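Trorkton open day, March. Walk-round checklist with my comments

Room 3, desk station, checked 8:40 before doors

1. Walkway clear for 100 visitors: OK. I walked it twice, once backwards like a kid would!
2. Wall power track: OK, firmly mounted. I'd still like the spare cord tied up higher.
3. Cables behind the monitor: NEEDS WORK. They run along the back of the desk in a tangle, and I'm not happy with that next to a live demo.
4. Items for the picking demo: OK. Soft stuff only, and the orange bundle is my favorite (so puffy).
5. Jar on the desk: lid on, OK. Move it back from the keyboard, please.

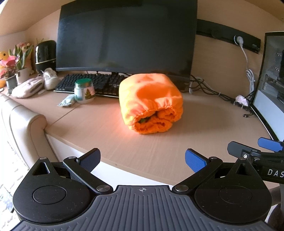
Awuor Shirima wants the visitor line moved back a full step, saying people lean in the second the fingers close and last time she had to keep asking them to scoot. Fine by me, I've added it as item 6.

6. Visitor line moved back: OPEN, tape is in the Vivholm box.
7. Stop word agreed with both operators: OK, it's "hold."

Recheck at 9:30, Hyun-seo Song to initial.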